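Okay, thread time. I have spent the last few months learning to fix up old wooden furniture, and I've become the person who slows the car down when there's a dresser on the curb. Everything I've picked up so far, in no particular order!

It started in December with a nightstand from a moving sale in Brarunholm. Paid 12 dollars. The drawer took two hands and a knee to open and I thought, well, how hard can it be. (Hard. I had it in pieces on the kitchen floor for three weeks.)

First thing I learned: a sticky drawer is nearly always a dirty drawer. Before you sand anything, take it out, flip it over, and look at the bottom edges of the sides. If there's a dark shiny stripe, that's years of old wax and dust packed together. Scrape it off with a dull putty knife and try the drawer again.

Then wax it. Plain candle wax, the cheap white kind, rubbed on the runners and on the edges that ride on them. I did this to every drawer in my apartment in one evening and I was so happy I kept going back to open them.

If it still sticks, find out where it rubs before you take off any wood. Sanne Hoekstra taught me the chalk trick: chalk the sides, slide the drawer in and out a few times, and look for the spots where the chalk is gone. Sand those and leave the rest alone. She's been restoring furniture for 38 years and she still does this every single time.

Also, weather! I sanded one drawer in a damp week, got it gliding like a dream, and then the heat came on and it rattled around in there like a loose tooth. Wood moves. Wait for a dry spell if you can stand to.

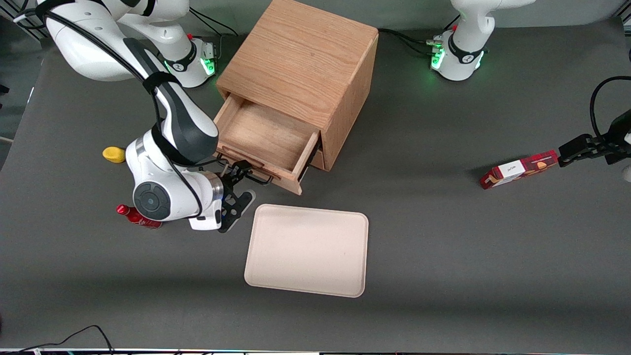
Light oak and that long grain. Drawer out, my favorite view.

Speaking of oak – I had no idea how much I'd end up loving it. I grew up thinking of it as the orange stuff in everybody's 90s kitchen. Then you get a clean piece under a window and the grain just goes and goes. I've stopped staining it. A clear oil and a soft rag, and I'm done.

Smells. A lot of you asked about this. Old drawers can smell like mothballs, perfume, somebody's pipe. What worked for me was vacuuming, wiping with a barely damp cloth, and leaving them in a shady, breezy spot for a few days. For the worst one I put a coat of clear shellac on the inside and the smell was gone by the weekend.

Please don't oil the inside of a drawer, by the way. It stays a bit tacky for ages and your sweaters will pick it up. Ask me about my gray sweater. Or don't.

Handles! Before you buy new ones, measure between the centers of the two screw holes. I ordered a gorgeous set from Van den Broek without measuring and they were off by the width of a pencil. So now I have a gorgeous set of handles and no dresser to go with them, and of course I'm looking for a dresser.

Loose handles are an easy fix. If the screw goes into wood and just spins, pack the hole with a toothpick or two and some wood glue, let it dry overnight, trim it flush, and put the screw back in. It feels like cheating.

Wobbly joints took me longer. I kept squirting glue into the gap and clamping it and it kept coming apart. Halina Szczepańska from the Neltia repair evenings looked at it for maybe ten seconds and told me new glue won't stick to old glue. You have to take the joint apart and clean it back to bare wood. So I did, and it's been solid ever since.

The repair evenings are wonderful, if you have anything like that near you, go. I've been to 14 of them now. People bring lamps, stools, one time a whole accordion. You sit at a long table and somebody who knows more than you hands you the right clamp.

Running total: the nightstand, a sewing box, and a small chest that is currently in the hallway with no back on it. Next up is learning to patch veneer, which scares me a little. If you've done it, tell me everything, especially what glue you used!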